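What We've Been Watching: A Second Helping of Busden

Well, friends, the kettle is on and I have a confession to make. When Jocelyn Enriquez asked me to write the television corner again this month, I told her I had a nice sensible list of documentaries and would have it to her by supper. Then I sat down to watch one episode of Busden, just to see what my sister had been going on about, and the next time I looked up it was 2 in the morning and the cat had given up on me and gone to bed.

For anyone who hasn't met it yet, Busden is an animated comedy about a small ferry town where the ferry stopped running years ago and half the residents still turn up at the dock every morning with their lunches packed. It first aired in 2000, ran for 14 episodes, and then disappeared so completely that I had it down in my mind as something I'd dreamed while home sick from work. All of it is streaming again now, and the new season started in January, with most of the old voices back where they belong.

I should say right away that I'm not usually one for revivals. So many of them feel like running into an old neighbor who has had a lot of dental work, if you know what I mean, and you spend the whole conversation looking at the teeth. The new Busden gave me a bit of that feeling for the first ten minutes or so. The colors are brighter, the water in the harbor moves much more than it used to, and they've put a drumbeat under the theme tune that I could have lived without. But then Mrs. Skundik came out on her porch in that same terrible green robe and shouted at the gulls, and I was perfectly happy from there on in.

Mrs. Skundik is the reason to watch, I think, although Ho-yin Lu and I went back and forth about this for most of a car ride and he is firmly on the side of the harbor master. Ho-yin says the harbor master has the better lines. He probably does! But Mrs. Skundik has the pauses. There's one in the third new episode, after her grandson tells her he's been offered a job on the mainland, where she just keeps peeling a potato, and it goes on for so long that I checked whether the picture had frozen.

The episode everybody seems to be sending around is the fifth, "The Gerkero Tapes," and I can see why. It's a takeoff on all those true crime series we've been swallowing whole for years, with the gloomy cello and the slow shots of mailboxes. The crime in question is a missing bowling trophy. There are grainy interviews, there's a retired deputy who clearly wants to be asked back for another season, and there's a map of the town with so much red string on it that somebody gets tangled up and has to be cut loose. I laughed until I had to go and find a tissue.
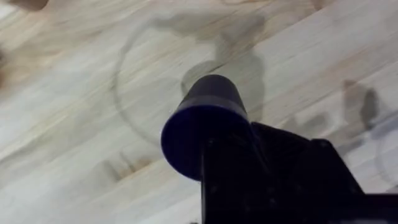 What I liked best about it, though, was that they didn't make the people in the town look silly for caring about the trophy. Hsiu-ying Peng pointed this out to me over the phone and she's quite right. The old series did the same thing, if you go back to it. You'd be giggling along at the bake-off or the business with the goat, and then someone would say one plain thing about their late husband and you'd find you were a little choked up over a cartoon.

Now for a grumble or two, so you don't think I've gone soft. The mayor is still in it far too much. I never warmed to the mayor the first time around and twenty-odd years haven't helped. The two-part story set on the mainland drags, and you can safely fold laundry through the first half. And whoever decided that the episodes should run straight into each other with barely a breath in between has never had to get up and let a dog out.

If you'd like to start from the beginning, and I do think you should, Yuk-lan Chiang has the whole first run on disc and is willing to lend it out, with the understanding that it comes back in the same box. Disc two sticks a little right around the wedding. Give it a minute and it picks up again.

A few of you wrote in about last month's piece on game shows, and I was tickled to get every one of those notes. Shuk-fan Kan wanted me to know that the contestant I called the dentist was in fact a periodontist, and I stand corrected. There was also a very nice letter about the Cheng sisters and their radio quiz, which I had never heard of and have been hunting for ever since. If anyone has a recording, even a scratchy one, please let me know, and I'll write something about it in a later issue.

Next month I really will get to the documentaries. There's one on lighthouse keepers that I've started twice and fallen asleep in front of both times, through no fault of the lighthouses.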